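Counter combi oven for a small café kitchen: Cutitz or Drelside?
Small Kitchens & Catering board > Equipment > Ovens
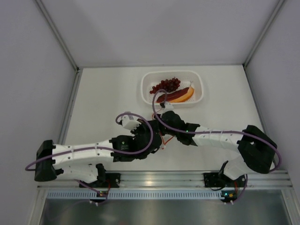

Grapes in the white basket.

oatandrye wrote:
Hello all, long-time reader and only my second post, so please be gentle with me! We run a little breakfast and lunch place in Dirkthorpe (28 seats if everybody breathes in) and our old convection oven has finally reached the point where the repair man sighs when he sees my number come up. I'd like to replace it with a countertop combi so I can steam and roast in the same box. I've got it down to two, the Cutitz six-tray and the Drelside compact. The Cutitz is 845 dollars more once you add the stand, but the dealer, Marius Barbu, has been very patient with me and says the door seals on it last longer. We mostly do roast vegetables, quiche, poached chicken for salads, and scones first thing. Fruit plates and sandwiches need no oven, obviously, so figure maybe half the menu goes through it. Does anyone here cook on either one day in, day out? I'd love to hear the bad as well as the good.

pantrymoth wrote:
Welcome back! We've had a Drelside compact for three years in a church hall kitchen that does lunches, and I'm fond of it, grumpy as it can be. Steam is lovely and even, chicken comes out just right, and the controls are simple enough that I can leave a new person with it on their second morning. The bad: it's noisy, the light went after a year, and scones brown faster at the back left, so you have to turn the trays. I turn mine at the halfway mark and don't think about it anymore.
One thing to check before anything else is your water. Do you know how hard it is where you are?

oatandrye wrote:
Oh, I hadn't thought about water at all. The tea kettle does fur up something terrible. I did have one of those paper strips done when we opened and the slip says 256 parts per million. Is that a lot?

Bridge Street Huia wrote:
It's a lot, my dear. Please put a filter on it, whichever oven you buy, and put the cost of the cartridges in your sums now so it doesn't sneak up on you later. We killed a perfectly good boiler in 15 months at my first place by being cheap about it, and I can still hear the noise it made.
As for the oven, I'm going to disagree with pantrymoth, though I do it with affection. I had the Drelside and sold it. Turning trays is fine when it's only you and the radio, but on a full morning with eggs on the flat-top it gets forgotten, and then you have a tray of scones you can't sell. The Cutitz bakes level. I'd pay the extra and be glad of it.
Huia Cartwright

pantrymoth wrote:
Fair enough, Huia, though I'd say 845 dollars buys a good many trays of scones! Did yours ever have the fan checked? Mine was much worse before the service guy tightened it up in September.

Bridge Street Huia wrote:
It didn't, and now you've got me wondering. Still, I wouldn't want to buy a new oven and have to get the fan looked at.

lowboy_ken wrote:
Going to be the wet blanket here. At 28 seats, do you need a combi? I'd buy a plain convection oven and a separate Fragkou steamer. Two simple machines, and if one dies in the middle of lunch you still have the other. A combi goes down and your whole hot menu goes with it. I've been the fellow standing there with a dead combi and a line out the door, and you don't forget it. Parts for the Fragkou are easy to find too, and the thing is so plain inside that I change the gasket myself.

oatandrye wrote:
Ken, I did look at that, and I'm tempted, but I have one stretch of counter under the hood and that's my lot. Two machines side by side would mean giving up the sandwich prep, and my sister would have words for me. Could they be stacked?

lowboy_ken wrote:
You can stack them if the maker sells a kit for it, but please don't go putting one on top of the other on your own. Measure your hood height first. You want to be able to see into the top pan without a step stool, and hot water above eye level is no joke.

pantrymoth wrote:
Agree with Ken on that, if not on the rest of it. Also ask about power before you sign anything. Ours needed a new circuit and the electrician had a 10 week wait, so the oven sat in the hallway in its box all that time and we used it as a coat rack.

oatandrye wrote:
You are all so kind, thank you. I'm leaning toward the Cutitz, but I'm going to ask Marius whether I can bring a batch of my own scone dough to the showroom and bake it there, and I'll call the electrician tomorrow. Huia, which filter did you end up with?

Bridge Street Huia wrote:
I'll look at the label when I'm next in and post it for you. Do take your own trays along to that showroom as well, mine turned out to be a hair too wide for the runners.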